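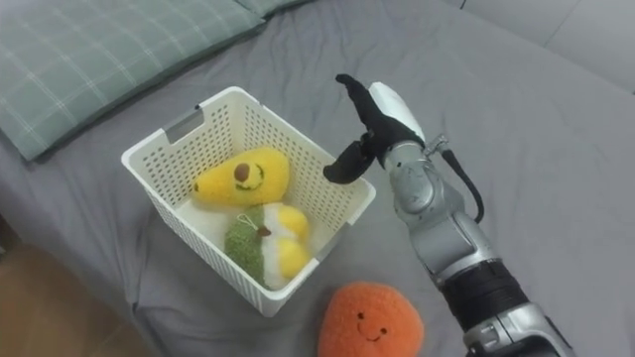

Section 4: Setting Up the Toy Basket

Now for the fun part! Your Pluva fruit plushies are out of the bag and ready for a home of their own, and a plain plastic basket with grid walls is perfect for it (plenty of air gets through, and little hands can grab the cutouts at the ends).

1. Put the basket on a bed or another soft surface. A bedsheet is great, as it keeps the fuzzy fabric clean while you work.

2. Cover the bottom with a layer of fluffy white filling. Pat it flat and push it into the corners.

3. Lay the pear in first, on its side. Turn it so you can see the smile!

4. Add the avocado half below the pear. Keep the green hanging loop on top, where it won't slip through the holes in the wall.

5. Finish with the orange fruit. It's the roundest of the bunch and loves to roll, so leave it beside the basket until the other two are settled.

Note: Want to hang the avocado instead? Use a smooth hook. The loop is for the plush only and won't hold a filled basket.

CAUTION: Loose filling is not for babies or pets. For children under three, skip step 2 and line the basket with a folded towel.

Washing the plushies is covered on page 12. Fluff them up by hand once they're dry, faces last, and they'll be ready to go right back in!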